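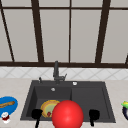 The practice kitchen, with the gripper's two black fingers at the front of the sink.

Category: Young Engineers / How Machines Are Looked After

Robots That Practice in a Computer Kitchen

At the Ernbridge Robot Learning Center, one robot works in a kitchen that exists only inside a computer. Engineers call this a simulation. The robot in it has a gripper, a kind of hand with two fingers for holding things. A simulated robot does not rust, but it must still be set up with care before each day's practice.

Setting up begins with the kitchen itself. Hye-jin Cha, the engineer in charge, loads the sink, the counter and the dishes. Each object is given a size and a weight. If the weight of a plate is wrong, the gripper may squeeze too hard or let the plate slip. The center keeps a list of 332 objects, and every one has been checked by a person. 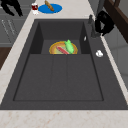
Page last changed: May 1, 2022

The next step is to check the cameras. A simulated camera can be placed anywhere, even high over the counter looking down. From up there, the robot can tell that a plate is in the back part of the sink and that the front part is empty. The robot compares what it sees with its list of objects. A red sausage shape and a green vegetable lying close together are a useful test, as the robot must learn where one ends and the other begins.

The engineers then test the joints. A joint is a place where the arm bends, as your elbow does. Each joint is turned 90 degrees and brought back again. If it does not return to its starting place, Jin-sol Woo looks through the computer instructions for the mistake and repairs it.

A camera must also point the right way. If its angle is set too high, it will show mostly window and very little sink.
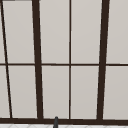

To correct this, the engineer types in a new angle and looks again. The change is made in small steps, and each step is written in the logbook so that it can be undone. When the arm, the cameras and the objects have all been checked, practice may begin.

Words to know
Gripper: the part of a robot that holds things.
Joint: a place where a robot arm bends.
Simulation: a copy of a place or machine made inside a computer.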